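Workshop notebook, Wemora finishing room
2022-06-09

Work continued on the comparison of two clear finishes for the Pirihi bedroom line. Panel 688 was coated with the Rakska oil and panel 700 with the Flivby water-based varnish. Both were sanded to the same grit beforehand and wiped with a damp cloth to raise the grain.

The oil deepened the color more than the client's sample allows. The varnish stayed closer to the sample but showed lap marks near one end, where the second pass was started too late.

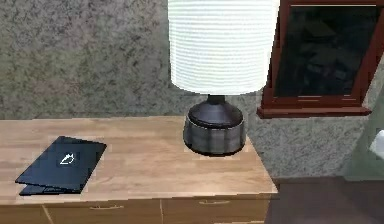

Shona Te Moana

For pale wood with long grain streaks, the varnish remains the preferred choice. Any finish that yellows will widen the contrast between the lighter and darker bands, and the client has asked for an even tone on all dresser tops.

Panel 831 was left uncoated as the control and is stored flat on the upper rack. It is not to be handled without gloves.

Drying time for the varnish was 22 minutes to the touch — shorter than in the November trial, when the room was colder. Colleagues repeating the test should record room temperature before opening the can. The brush from the first coat has been discarded.

Still to do: water ring test, second sheen reading, order more tack cloths.

Comments

Was the varnish thinned for the second coat? We had fewer lap marks at five percent water.

Please return the sheen meter to the cabinet when finished.

© Wemora Workshop Notes | Contact | Back to top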